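Caring for Polished Stone Pieces in the Home

Endale Household Guides
Updated April 2020

Small objects of polished stone, such as pyramids, eggs and paperweights, need little attention, but they are easily dulled by the wrong cleaner. The following procedure is recommended by Endale for pieces kept on open shelves or desks. It is not suitable for stone that has been glued, painted or set in metal.

What you will need

A soft cloth to cover the table
A second, lint-free cloth for wiping
A soft brush
A bowl of lukewarm water
Mild dish soap without citrus or vinegar

Preparing the surface

Cover the table with the first cloth before any piece is brought to it. A folded towel or an old cotton sheet is acceptable. Creases do no harm, but grit does. Shake the cloth outdoors and check it again before use, as dark specks show up well on a pale fabric. Bring one piece to the table at a time and stand it on its base, well in from the edge.
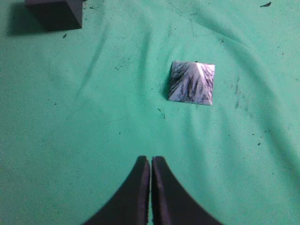

Dusting

Brush the piece before any water is applied. On a pyramid, start at the point and draw the brush down each face toward the base. Do not press on the point or the corners, where small chips most often begin. Turn the piece by lifting it and setting it down again. Sliding it may drag grit across the underside.

Washing

1. Add 2 drops of soap to the bowl of water.
2. Dampen the wiping cloth and wring it out well.
3. Wipe each face in one direction.
4. Rinse the cloth in clean water and wipe again to remove the soap.
5. Dry at once with a clean part of the cloth.

Marble and other lime-based stones are marked by acids. Vinegar, lemon juice and bathroom descalers must not be used on them. If the type of stone is not known, treat it as marble. Dark veins are often part of the stone and should not be scrubbed as if they were stains.

Storage

Wrap each piece separately in soft fabric and place it upright in a lined box. Heavier pieces belong at the bottom. The Bedik storage sheet, item 799, gives box sizes for mixed collections.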